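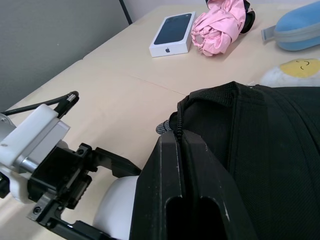

Interim Progress Report: Discrimination Intake and Legal Information Project
Submitted to: Claden Community Justice Fund
Prepared by: Sheyla Arboleda, Project Lead, Dmytriv Legal Information Centre
Date: 1/18/22

1. Reporting period and scope

The report covers the second six months of the grant. The project provides intake, summary advice and referral for people who have experienced racial discrimination in rental housing or at work. Representation at hearings is outside the grant and is not reported.

2. Activity against targets

Intake files opened: 142 (target for the period: 120)
Files closed with summary advice only: 104
Files referred to outside counsel or a community clinic: 20
Files open at period end: 18

Housing matters made up the larger share of new files. The most common complaint was refusal of a viewing after the applicant gave a name or spoke on the phone. Workplace files were fewer but took longer, mainly where the worker was placed through an agency and both the agency and the host employer had to be identified before a limitation date could be worked out.

The one-year limitation period remains the main reason for files closing without a referral. In several cases the applicant had first gone to a landlord association or a union steward and waited for an answer. The intake script now asks for the date of the last incident in the first five minutes of the call.

3. Language access

Interpretation was available by phone in six languages. Punjabi and Tagalog were booked most often. Cantonese bookings fell after the evening line closed in the fall, and we have not found another interpreter who can work after 6 p.m. at the contracted rate. Callers are offered a daytime slot in the same week. Some do not take it.

Written material was revised to a Grade 7 reading level. The tenant sheet is finished in all six languages. The workplace sheet is finished in four -- the other two are with the translator.

4. Case management system

Files were moved from spreadsheets to Rastex in two batches. The first went through cleanly. In the second, the field for ground of complaint accepted only one entry, so files citing both race and place of origin lost the second ground. Staff restored these by hand from the paper intake forms. The field now takes multiple entries, and counts by ground will be given in the final report.

Secure document upload through Flistent was tested with staff and then opened to clients. Uptake is low. Most clients still email photos of letters or bring them in.

5. Training

Two sessions on taking a discrimination complaint were delivered to settlement workers, with over 60 attending in total. Feedback forms asked for more time on reprisal and less on the history of the Code. The outline has been changed accordingly.

6. Budget

Spending is within the approved lines except interpretation, which is over, and travel, which is under. We request approval to move the unspent travel amount to interpretation. A revised budget sheet is attached as Schedule B.

7. Next period

- Finish the workplace sheet in the remaining two languages
- Hire an evening interpreter or propose another service model
- Review closed files for missed grounds
- Hold a third training session in May, subject to room availability

The final report will follow the format in Schedule A of the grant agreement. Questions on the figures in section 2 can be sent to the project lead.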